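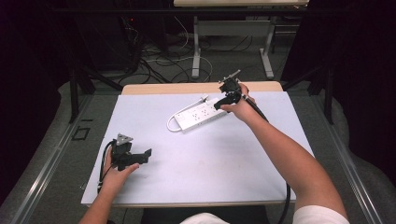
Puesto de pinzas manuales con la regleta sobre el tablero blanco.

Preguntas frecuentes: preparación y mantenimiento del puesto de pinzas manuales Skirnon

Actualizado el 18 de febrero de 2026. Responsable del contenido: Nandi Msimang, mantenimiento de célula, Adau.

Estas respuestas se aplican al puesto de mesa con pinza izquierda y pinza derecha. Para la célula con brazos fijos, consulte el manual aparte.

¿En qué orden se prepara el puesto?

Primero el tablero, después las pinzas y al final el objeto de trabajo. Coloque el tablero blanco sobre la mesa y compruebe que no bascula al apoyar la mano en las esquinas. Conecte las dos pinzas con el registro detenido. Abra y cierre cada una hasta el tope antes de colocar nada encima del tablero.

¿Cómo se pasan los cables de las pinzas?

El cable de la pinza derecha va por la parte exterior del brazo y sale por la esquina inferior derecha del tablero. El de la izquierda cae por delante de la mano, hacia el borde más próximo al operador. Ninguno debe cruzar la zona central. Deje un bucle flojo junto a la base de la pinza: un cable tirante desplaza la lectura de apertura y acaba dañando el conector.

¿Se pueden intercambiar la pinza izquierda y la derecha?

Mecánicamente, sí. El programa guarda una calibración por lado, de modo que tras un intercambio hay que calibrar las dos – no basta con cambiar la etiqueta en pantalla.

¿Cómo se calibra la apertura?

Con la pinza vacía y alejada del tablero:
Abra hasta el tope mecánico y confirme el valor máximo.
Cierre sin forzar hasta que las almohadillas se toquen y confirme el cero.
Repita el ciclo 6 veces. La diferencia entre lecturas de cero no debe superar los 2 puntos.
Guarde y reinicie el servicio de lectura.

Si la diferencia es mayor, revise el juego de la palanca antes de repetir.

¿Qué objeto se usa para la comprobación final?

Una regleta blanca, desenchufada y con las tomas libres. Tiene aristas rectas y un cable flexible, y sirve para verificar tanto el cierre sobre la carcasa como el agarre de piezas finas. Se coloca en diagonal respecto al tablero, con el cable recogido en un bucle por el extremo izquierdo. No la sustituya por una regleta en servicio.

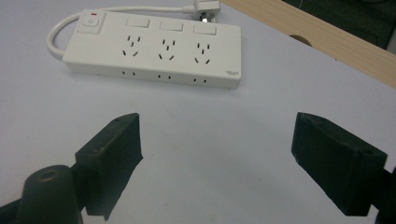

¿Cada cuánto hay que cambiar las almohadillas de las pinzas?

Cada 17 turnos de trabajo, o antes si la superficie de contacto ha perdido el relieve. Se cambian siempre por parejas.

¿Qué recambio corresponde?

El juego Stollier de perfil plano. El juego Fourie tiene la misma separación entre tornillos, pero es más grueso y obliga a recalibrar el cero. Anote en la hoja del puesto cuál está montado.

¿Cómo se limpian las superficies de contacto?

Con un paño sin pelusa ligeramente humedecido en agua. El alcohol endurece el material y reduce el agarre. Los arañazos superficiales en la cara exterior no afectan al funcionamiento; los cortes en la cara interior, sí, y exigen el cambio.

La pinza no recupera la posición abierta al soltar la palanca. ¿Qué reviso?

Por este orden: suciedad en la guía, tornillo de la almohadilla demasiado apretado, muelle de retorno. Los dos primeros casos se resuelven en el puesto. El muelle se cambia en el taller, porque hay que retirar el soporte metálico superior y volver a alinearlo.

¿Es necesario desmontar el soporte metálico para limpiarlo?

No. Basta con una brocha seca. Si se afloja, aunque sea un cuarto de vuelta, la pinza queda fuera de calibración.

La lectura de apertura salta aunque la pinza esté quieta.

Suele ser el conector. Detenga el registro, desconecte, inspeccione los contactos y vuelva a conectar sin torcer el cable. Si el salto aparece solo al mover la muñeca, el conductor está partido cerca de la base y hay que sustituir el cable completo. No se admiten empalmes.

¿Qué se hace con los cables del suelo?

Deben quedar fuera del recorrido de los pies y sin tensión hacia la mesa. Los de alimentación y los de señal se agrupan por separado en la revisión de junio, con el puesto fuera de servicio. Entre revisiones no se reordenan – cada cambio de recorrido obliga a repetir la prueba de lectura.

¿Cómo se deja el puesto al terminar?

Pinzas abiertas, palancas libres, registro detenido. El objeto de comprobación vuelve a su caja con el cable sin doblar. Las incidencias se anotan con el lado de la pinza y el último valor de cero leído; sin esos dos datos, el taller devuelve el aviso.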